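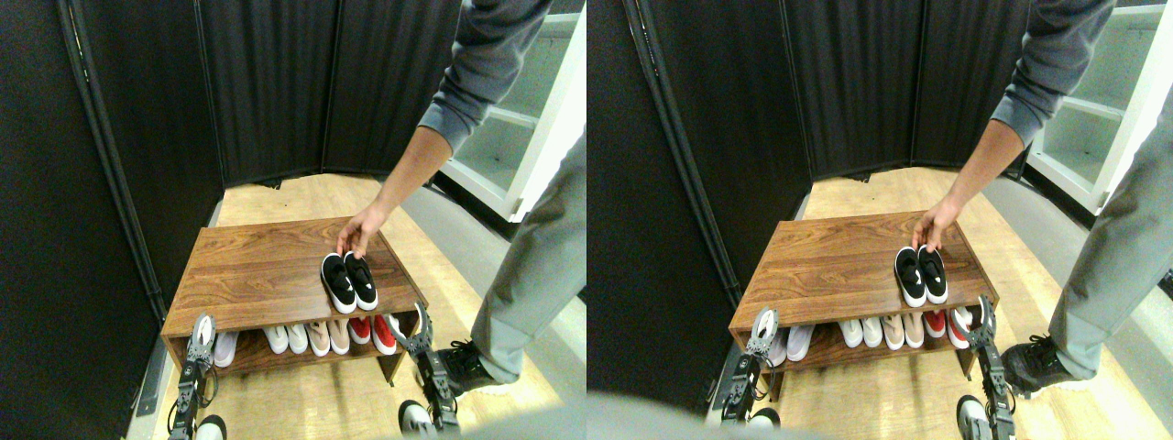 Both eyes of the rig at the start of a run, with the black pair going up on top of the bench.

So you've got a two-armed robot, a way to drive it, and a pile of shoes. Let's teach it to tidy them! I've been doing shoe demos for a while now and I get asked about the setup enough that I figured I'd write the whole thing out.

Pick one task and say it in a sentence

Mine is "take the pair off the top and put it on the floor in front of the bench." One sentence, no ands beyond that. My first attempt was a grand plan where the robot sorted the whole bench by color, and I recorded a full evening of it before I noticed I was doing it differently every time. All of that went in the trash.

Build the corner

I use a black folding screen, the hinged fabric kind, and stand it in an angle behind the bench. Plain and dark is what you want. My first batch had the kitchen in the background and the trained policy got weird whenever the dish rack changed (I wish I were kidding). If part of the room still peeks past the end of the screen, that's fine, just don't rearrange it halfway through.

Put a bit of masking tape on the floor at each foot of the bench. You will bump it. With tape you can shove it back and keep going.

Fill the bench

Leave the lower shelf full, toes out, and keep those shoes in the same order for the whole batch. They're scenery for now. Only the pair on top gets moved. I like dark shoes with white soles for this one, they show up nicely against the wood. All-white pairs gave me trouble under my ceiling light.

Set the pair down by the heels, side by side, toes to the front. Then for each new run, shift it a little: left, right, slightly crooked, closer to the edge. Špela Janevski, who taught me most of this, calls it "messy on purpose," and it's the step people skip.

Park the arms, then reset

Always in this order: park the grippers, pause the drive link, reach in, place the shoes, step all the way back, un-pause. In Winotent, the software I drive with, pause is the space bar. I also keep the stop button in my other pocket. Please don't reach in on a live link, even for a second, even if the arms look asleep.

Record

Start recording after your arm and your feet are out of both views. Wait 3 seconds, then go. Drive slower than feels natural and pinch each shoe at the heel collar, one gripper per shoe. If you fumble, finish the grab anyway! A recovery is a good thing to have in there. If a shoe goes flying, toss the run.

I aim for 200 runs per batch. Last time 153 were worth keeping, and that was plenty for a first policy that got the shoes to the floor most of the time.

Watch them back

Boring, I know. Go through at double speed and check both views side by side. I look for shoes that start hanging off the bench, sleeves that sneak in at the beginning, and runs where I stopped recording before the grippers let go.

Next up for me is putting the pair back on the shelf, and that one is a lot harder, the gap is tight and my wrists hate it.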